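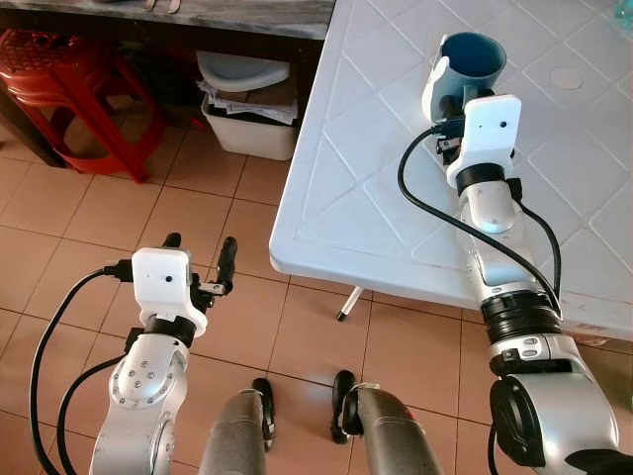 Can I power the Tully logger board from the USB lead while I'm setting it up?

You can, and for everything in this section it's the easiest way to go, so long as the external supply is unplugged first.

Section 5: Connecting a Sensor and Taking Your First Readings
Last updated: June 15, 2025
Reading time: 5 minutes

By now you should have the Jumeseo software installed and your board showing up in the port list. If it isn't there, pop back to Section 4 and try another cable before anything else – a surprising number of the ones lying about in drawers are charge-only and carry no data at all.

We'll use the little analogue temperature sensor from the kit, on pin 13 of the long header. Grab yourself a cuppa and take your time with the wiring, as it's much nicer to get it right now than to go hunting for a swapped wire later on.

1. Unplug the USB lead from the board.
2. Run the red jumper from the sensor to the 3.3 V pin.
3. Run the black jumper to any pin marked GND. They're all joined together, so choose whichever is handiest.
4. Run the yellow jumper to pin 13.
5. Check the red and black wires once more, then plug the USB lead back in.
6. Open Jumeseo, pick your port and choose Sensor Setup.
7. Set the sample interval to 500 milliseconds and click Apply.
8. Open the Live tab. A new reading should appear twice a second.

CAUTION: Never connect the red jumper to the 5 V pin. The analogue inputs are only rated to 3.3 V, and a damaged input can't be repaired.

Note: The interval can go as low as 200 milliseconds, but the Live tab gets a bit jumpy at that speed on older laptops. The log file itself isn't affected.

If the readings wander all over the place, the ground jumper is usually loose, so give it a gentle push and watch whether the numbers calm down. A reading stuck at zero generally means the yellow wire is one hole over (we've all done it!). Boards bought before May may also need the Nodton firmware update, covered in Section 9.

Once you're happy with the numbers, click Save Profile and give it a name you'll recognise, something like "shed" or "greenhouse". You'll need that profile in Section 6, where we set up logging to the memory card.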